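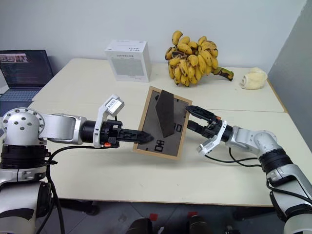

A light-wood frame from the back, with its dark stand, above the tables in the Lau Room.

Progress report to the Livlow Fund
Lau Room, Wanach
Oct 12, 2008

Dear friends at the Fund,

It has been a busy stretch since our last letter in May, and I have been meaning to sit down and tell you properly how your money is being spent. Most of it, as you know, was for the Bruster frames and for getting the Lau Room into a state where work could be done in it. I am happy to say both are a good deal further along than when I last wrote, although the room came together faster than the frames did!

Let me start with the room. When we took it on it had one wobbly desk and a great many boxes that belonged to other parts of the building. The boxes have gone (it took most of June and more cups of coffee than I would like to put in the accounts), and in place of the desk we now have two cream-colored tables pushed together, one behind the other, with the back one against the wall. I can't tell you what a difference it makes to have that much flat surface. A frame can lie face down at the front while the bits and pieces wait at the back, and we have stopped having to clear everything off at lunchtime. There is a faint seam where the tops meet, and small screws do like to roll into it, so a strip of felt is on the shopping list for the next quarter.

I should admit that the back table has become a sort of general shelf. The white cardboard box lives there, and so, most weeks, does whatever fruit has come in. At the moment that means a big bunch of bananas, very speckled now, which ought to have been turned into banana bread already. We did agree in the spring that food would be kept in the kitchen. I will bring it up again, though I am as guilty as anyone and I would rather have people eating at the tables than not coming at all.

Now to the frames themselves. You paid for eight, and seven have been put together and checked. The eighth is waiting for a new backing board, the first one having arrived bowed, and the supplier has promised a replacement without charge. The style we settled on is the plain one, a thin border of light wood, and I am very glad we didn't go for anything fancier. The printed faces are busy enough. They carry numbers and fine slanting lines, and a heavy border would have fought with them. Seen against a plain wall the pale wood nearly disappears and you look straight at the face, which was the whole idea.

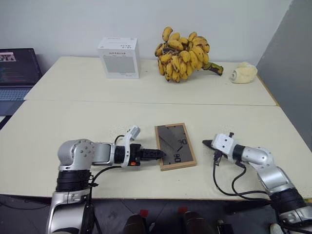
The faces do have one drawback we didn't foresee when we wrote the application. They are dark, and a dark surface shows every fingerprint. We went through a whole pack of cleaning cloths in the first month before learning to leave the wiping until the very end. So the order of work is now backing first, then the stand, then a last look around the border for rough spots, and only after all that does the cloth come out. It sounds like a small thing but it has saved us a surprising amount of fussing, and it has been written into the notes for anyone who comes to the work new.

The stands have been the slow part. We want every frame to be able to sit on a shelf or a windowsill as well as hang, and in our first batch two of the stands were stiff and held the frame at a poor angle. Both have been swapped. We now open and close each one several times before it is passed, and set the frame upright on the table overnight to be sure it stays put.

On spending, we are inside the budget for the room and very slightly over on packing materials. I had priced the cartons without thinking about corner protectors, and pale wood dents if you so much as look at it. The difference can be covered from what we saved on the tables, which were secondhand, so I am not asking for anything extra, only for your okay to move the money from one line to the other.

Before the next report we hope to finish the last frame, get the felt down, and put up a proper shelf so the back table can be a table again. After that comes the packing, and then the frames go out to the reading rooms around Wanach that asked for them. A couple have already written to find out when theirs will be ready, and I would dearly like to give them a date soon.

Please do come by if you are passing. The room is open most afternoons, and there may well be banana bread.

With warm thanks from all of us in the Lau Room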